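Plado Sturkimdale Putting Mat

The mat for people who three-putt on carpet and would like to do it on something greener

There are golfers who practice their putting every evening, and there are golfers who own a putting mat. We at Plado have been selling to the second group for years and have grown fond of them. The Sturkimdale is made with both in mind. It rolls flat, it runs at a believable speed, and when you lose interest in it after the holidays it goes back into its own sleeve and stands in a closet without falling on anyone.

The surface is a short woven pile with a grain that runs toward the hole. Turn the mat around and you putt into the grain, and the ball slows down the way it does late in the day on a course that has seen a lot of shoes. Most owners never turn the mat around. It's in the instructions, which most owners also never see, so we mention it up top.

At the far end is a raised section with 2 cups, one regulation size and one noticeably meaner. Behind them sits the return gutter. Miss both cups and the ball drops in and rolls back to you along the side rail, which saves a walk and removes the last bit of exercise from the game. Hit the putt too hard and it will jump the gutter and go under the couch. We looked into a taller backstop and decided the couch was fair.

Alignment lines are woven in, so they won't rub off. They are straight. If your ball isn't following them, please read that sentence again before writing to support.

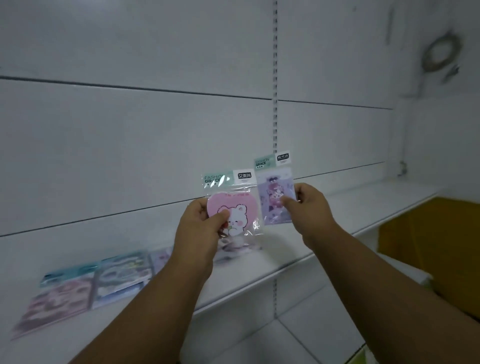
By the Plado equipment desk
Updated 23 Oct 2026

Speed

Out of the sleeve, the Sturkimdale plays a little slow. Give it a day unrolled, with a book on each corner, and it settles into the pace of a decent public green. It won't play like the greens you see on television, where grown professionals tap the ball and then stand there looking sick as it trundles off into a pond. If that's the experience you're after, the Plukov is our fast mat, and we keep a box of tissues next to the demo unit.

Set it on a hard floor if you can. Thin carpet is fine. Thick carpet puts a break into the mat that you'll learn by heart and then carry out to the course, where it does not exist.

What's in the box

Putting mat, rolled
Raised end section with cups
Return gutter and side rail, in 3 pieces
Storage sleeve with carry strap
Instructions (see above)

No putter and no balls. We tried including balls once. They were not good balls, and people told us so at length.

Putting it together

The side rail clips along the left edge, viewed from where you stand. Left-handed players can move it across, and the clips are the same on both sides. Push each piece until it clicks. A rail that hasn't clicked will still return the ball, just to somewhere else in the room.

Sturkimdale or Correa?

The Correa is our shorter mat, built for offices and for marriages that have already had the conversation about the longer one. It has a single cup and no return. If you have the floor space, get the Sturkimdale. Short putts are what cost you money on Saturday mornings, but you'll want to lag a few from distance or you'll be bored by the end of the week.

Wear

We ran a test mat through 1000 putts from the same spot, taken by staff over lunch, and the pile showed a faint track you could see in low light and couldn't feel with a ball. Stroke quality over the same test did not improve. Brush the surface with a soft brush now and then, against the grain first. Don't vacuum it with the beater bar on. Don't wear spikes on it, either, even if you've just come in and had an idea.

Warranty and returns

The mat and rail are covered for 2 years against splitting, curling and loose stitching. Dog damage isn't covered, though we do like to see the photos. Returns are accepted on unused mats in the original sleeve. A mat with a coffee ring on it counts as used.

The wider version we promised for June is still being worked on. Sign up for stock alerts and we'll send one email when it's ready.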